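Left arm drops its grip force partway through a screw run

Forum: Bench Automation > Two-arm cells > Faults

kkamata_cell
Posts: 312

Two-arm cell, parallel grippers on both sides, putting lids on small aluminum enclosures. The arm with the screw does the work and the other one is supposed to steady the lid. Controller is a Trultulik, software is Pelameck.

The fault: somewhere in the run the steadying arm reports zero grip force and the cell carries on as if nothing happened. No stop, no warning light, only a line in the log with code 528. Yesterday a lid turned under the screw while my hand was inside the guard line clearing a screw off the table. No injury, but I want to know why it kept moving.

oldsparks
Two separate problems. Why was your hand in there with the arms live?

kkamata_cell
Because the guard was in teach mode and I thought teach mode held both arms. It holds one. I know that now.

oldsparks
Page 17 of the Vorndale guard manual. It says each arm has to be assigned to the hold circuit by whoever sets up the cell. Ours came with one assigned too.

B_Nuchit
Check the finger cable before you go after the software. We had 528 on and off from August until we found a pinched connector at the wrist. The force reading dropped out whenever the wrist rolled past a certain angle. Swapped the cable and it ran clean.
- Buppha Nuchit

tern_and_tide
I'd disagree with starting at the cable. A bad cable gives you noise before it gives you a flat zero. I think Pelameck is timing out on the second gripper and filling in a zero. Look at the timestamps on the force readings.

B_Nuchit
Ours was a flat zero. I have the logs.

tern_and_tide
Fair enough, but it takes two minutes to look at timestamps and half a shift to open a wrist.

kkamata_cell
Did both. Timestamps are steady right through the fault, so I don't think it's a timeout. Opened the wrist and the connector looks fine to me, no pinch, but I've ordered a cable from Sanna anyway.

One more thing I should have put in the first post. The steadying arm doesn't clamp the lid. It comes down with its fingers closed and rests the tips at the near edge while the other arm brings the screw to a corner hole.

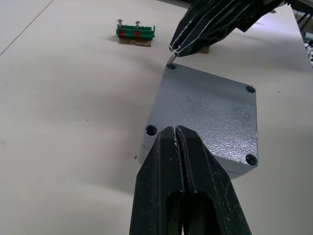 So grip force may be the wrong thing for the program to watch at that step. With the fingers already shut on each other, I'm not sure what a zero means. What I need is something that stops both arms if the lid moves.

tern_and_tide
That changes it. If the program zeroes the sensor after the fingers close, you'd read zero the whole time. Look for a tare in the approach step.

kkamata_cell
Found one, line 1055. Taking it out tonight.

oldsparks
Fine, but don't mark this solved. Put both arms on the hold circuit and test it with the door open before anyone reaches in again.

kkamata_cell
Second arm is on the circuit as of this morning. Haven't done the door test. Cell stays locked out until I have, and I'll post the log after.
- Kanako Kamata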